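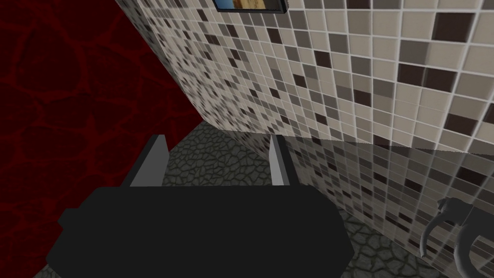
Notebook, March, Basska sim bench

Carried on with the written rules for gripper episodes. The Skinix log has 2,393 entries now and roughly 100 of them can't be used, mostly from loose labelling. Draft wording so far:

1. "Open" means fingers apart and nothing between them. A glass panel in view doesn't count as contact.
2. "Held" needs a finger on each side of the object. Don't infer a grip from the palm position alone.
3. Name objects by shape and colour until the asset list confirms them. Write "yellow, egg-shaped", not "egg".
4. Blocky shadow edges are a render setting. Don't log them as damage or colour change.

Rule 2 is the weak one. The housing hides the lower part of whatever is grasped, so a labeller can't check the underside from the wrist view -- contact force has to come from the sim state. Tried the wording on the Juva set and changed two labels.

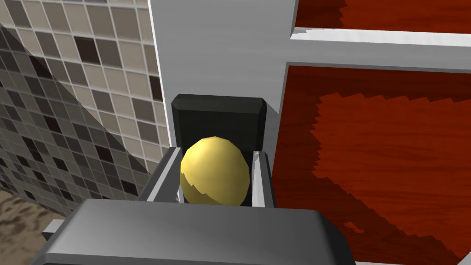
Sheehan would rather see rule 2 split, with "touching" and "held" as separate labels and a force threshold written beside each. Fair point. Threshold still to be set.

To do: add units to the force column. Lock the label list before the next batch.

Comments (2)

Does rule 3 apply to fixtures too? We've got taps logged three different ways.

Please keep the old rule numbers if you split 2. My scripts read them.

Recent entries
Naming convention for wall and floor textures
Juva set: relabelling notes
When to discard an episode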